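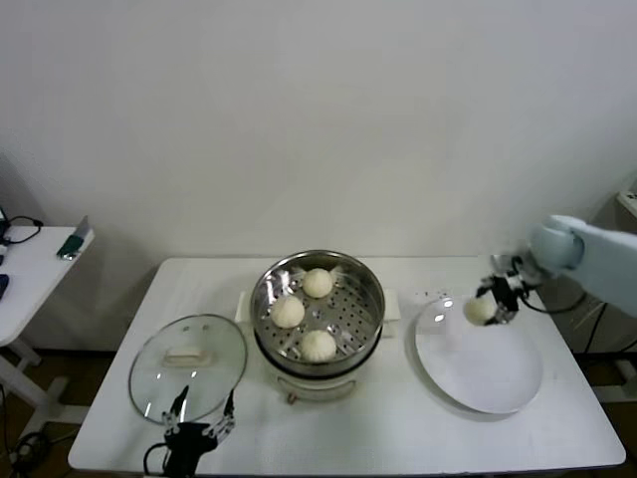 Category: Robot handling faults > Food > Soft and sticky goods

Liner drag

Liner drag is a fault in robot food handling in which the paper liner under a steamed bun stays stuck to the steamer basket, or to the bun next door, while a gripper lifts the bun away. The bun may stretch, tear at the base, turn in the fingers or come free with a jerk. In the worst cases the whole basket is pulled sideways. It is one of the best loved problems among people who teach two-armed robots to do kitchen work, partly for the reason that it looks so simple from the outside. Any cook clears it with a small twist of the wrist and never thinks about it again.

The name was first used at the Ristside kitchen robotics workshop, where the fault was written up by Gadisa Seyoum under the heading "The basket came too". It is sometimes called paper lock or bottom stick. "Skin tear" is a related but separate fault, in which the fingers themselves break the top or side of the bun.

Background

Moving buns from an electric steamer to a plate is a popular practice job for two-armed robots. A typical layout has the steamer in the middle of a table, with the lid set down on one side and a plate waiting on the other. One arm deals with the lid and the other carries the buns across, one after another, until the basket has been emptied.

The job is short, cheap to repeat and full of interesting trouble. A bun is soft, so it changes shape when it is squeezed. It is round, so there is no flat side to hold. It has a pleated top that looks like a handle and is a rather poor one. The steel rim of the basket is shiny and can fool a camera, and the rim also limits how far the fingers can open on the way down. Steam can fog a lens at exactly the wrong moment. Liner drag adds a further twist, as the part that causes it is mostly hidden under the bun and can't be seen until the lift has begun.

Causes

Steamer baskets have small holes in the bottom to let the steam through. A paper liner lying over those holes takes up water, goes limp and settles against the metal. As the basket cools, the wet paper clings more firmly. The dough sticks to the other face of the paper in much the same way, and the outcome of a lift then depends on which of the two bonds gives way first.

If the paper leaves the metal first, the bun rises with its liner on and all is well. If the dough leaves the paper first, the liner stays behind and the bun comes up bare, sometimes with a rough patch underneath. Trouble starts when neither lets go. The arm keeps rising, the fingers keep closing or start to slip, and the bun grows longer and longer like a sock being pulled off a wet foot.

A second form occurs when liners overlap. The paper of one bun lies partly under its neighbour, and lifting the first drags or tips the second. This form is easily missed in testing with a single bun, and it catches out a great many newcomers.

Several things are known to make the fault more likely:

Straight vertical lifting, with no tilt or turn at the start.
Gripping high on the pleats, which puts all the pull through the thinnest dough.
Leaving the buns to stand in the basket after the heat is turned off.
Liners cut wider than the bun, so that their edges touch.
An empty or nearly empty water pot, which makes the steamer lighter and easier to shift.

How it shows up

The first sign is usually a short delay between the fingers rising and the base of the bun rising. On a robot with force sensing at the wrist, the load climbs past the weight of the bun and stays there. On a robot without it, the best clue is in the motor current of the lifting joints, though on many arms this is noisy.

Seen from a camera at the head, the fault is surprisingly hard to spot. The fingers hide one side of the bun and the rim hides the base. An operator driving the robot by hand will often notice only when the steamer moves. The better clue, and a lovely one once it has been learnt, is the neighbouring bun: if it trembles, the papers are joined.

After a bad release the bun may swing or spin in the fingers. Crumbs and torn bits of liner are then carried over to the plate or dropped along the way, and scraps left on the fingertips can make the next bun stick to the gripper when it should be let go.

The Ristside failure

The best known case took place in September at the Ristside workshop, during a long series of plate-filling runs on a two-armed set-up known as Flurley. The robot had been taught from human-driven examples and had been doing very well. On run 137 the right arm closed on a bun at the front of the basket and lifted. The liner held. The learnt motion carried on regardless, as it had never been shown a lift that failed in that way, and the steamer was pulled off its mark until its base caught against the other gripper.

No one was hurt. The basket tipped, hot water ran across the table, and some of it reached a cable joint beneath the edge. The left arm lost power with its fingers half open. Jaime Falcão, who was on the stop button that day, pressed it as soon as the base began to move, and the report is frank that the arm had already finished most of its lift by then.

The notes from the inquiry remain a treat to read for anyone who enjoys a good fault hunt. Seyoum and Falcão spent the first afternoon chasing a wrong idea, that the camera had misjudged the height of the bun. They then repeated the lift with the heat off and the liners soaked by hand, and got the same drag again and again. Of 30 such lifts, 12 shifted the steamer far enough to be felt with a fingertip resting on the base. With dry liners there was no movement at all.

A further finding was more awkward. When the team went back through the teaching examples, they saw that the human drivers had been clearing liner drag all along. They rocked the bun slightly before raising it. No one had been told to do so, and nobody had written it down. The examples with a rocking start had been thought untidy, and many had been left out of the training set for that very reason.

Remedies

Peel lift. The gripper tilts the bun to one side before raising it, so that the paper comes away from the metal along an edge. This is by far the most widely used cure and needs no extra parts. The tilt must be kept small in a full basket, or the bun will press into its neighbour.

Twist lift. The wrist turns a little in one direction and back while the arm rises. It works well with round liners. It works badly with pleated tops that are gripped too tightly, as the pleats unwind.

Load limit. The lift is stopped when the pull passes a set value, and the arm lowers the bun and tries again from a new angle. The Heinonen method, a popular version, allows 2 retries before the robot stops and calls for help.

Holding the basket. The free arm steadies the pot by a side handle. This stops the steamer sliding and is easy to teach, but it hides the fault without curing it, and a bun that might have come away whole can be torn instead. It also puts a gripper near the steam.

Liner choice. Perforated or lightly oiled liners stick less. Silicone mats remove the problem almost completely, although many groups keep paper in the job on purpose, as it is what people use at home and a robot that can manage it has learnt something worth having.

Trorkex fingertips, which are ribbed pads made for soft food, are often suggested as a remedy. They do help against slipping. They have no effect on the bond under the bun, and with a straight lift they can make tearing worse by holding on more faithfully.

Safety

The main danger in liner drag is hot water, with the bun a distant second. Common advice is to fix the steamer to the table or stand it in a shallow tray, to route cables away from the side on which it would tip, and to fill the pot no further than the run requires. The lid should be parked where a sliding base can't knock it, particularly if it is glass. People should keep their hands out of the basket while the arms are live, even to free a bun that is plainly stuck and plainly going to tear. Falcão's own note on this point reads, in full, "Let the bun go."

It is also good practice to keep failed lifts in the record. After the Ristside failure the Flurley examples were sorted again, the rocking starts were put back, and a set of deliberate sticky lifts was added with the liners wetted beforehand. Later runs still showed liner drag, mostly in its overlapping form, and this was being studied with smaller liners when the report was closed.

See also

Basket creep
Fogged lens fault
Pleat slip
Skin tear
Sticky release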